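Ticket: Left gripper drifts open during table-wiping task
Project: Skarora (student manipulation project, spring term)
Status: Closed, reopened, closed again 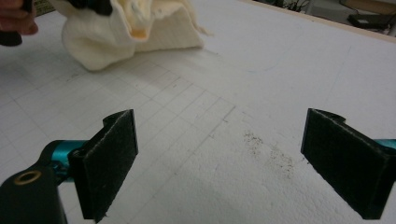
Reported: The left unit won't stay shut. We squeeze the handle, the fingers close on the cloth, and by the second wipe they've eased open and the cloth stays behind while the gripper carries on without it. The log says the fingers are closed the whole time. The log is very confident.

The right unit is fine, which is annoying, as we built it second and in a hurry.

What we're trying to do: 100 clean demonstrations of wiping crumbs off the white table before the Ganar round in April. We had 30 when this started. After going back through them we have fewer, and I'd rather not write the number down in a ticket that the supervisor can read.

09:40 - Restarted everything. No change, but we felt we'd done something.

10:15 - Swapped the left and right cables. Fault stayed with the left unit, so the cables are innocent. Put them back. Put them back correctly on the second go.

10:50 - Recalibrated open and closed positions. Closed should read near zero and open should read near 500. Ours read 130 with the fingers fully together, and had presumably been doing so since somebody "tidied up" the config file. Fixed the value. Logged position now matches what the fingers are doing. Cloth still slips. Closed ticket anyway in a moment of optimism.

11:30 - Reopened.

11:35 - Tried a thinner cloth. Holds a bit longer. Tried a sponge from the kitchen. Holds perfectly, but the task sheet says cloth, and the kitchen wants its sponge back.

13:20 - Took the left unit apart. The grub screw on the drive gear was finger-tight, so the gear was creeping round the shaft under load. Bit of thread lock, done up properly with the right key. The key was in the Fuvberg kit box, under the other Fuvberg kit box.

14:45 - Left it to set, then ran a set of wipes with the original thick cloth. No slip. Ran another set with the person who squeezes too hard. Still no slip.

Cause: Loose grub screw, plus a wrong calibration value that hid it from the logs.

Left to do:
Check the same screw on the right unit before it gets ideas.
Put the config file under version control, as the handbook has asked us to since October.
Brush both pads between runs, as they pick up crumbs.
Re-record the bad demonstrations. Lahlou bench is booked for us until 18:00, bring your own crumbs.

Closed 15:10. If it starts drifting again, reopen this one and please don't start a new ticket called "gripper weird".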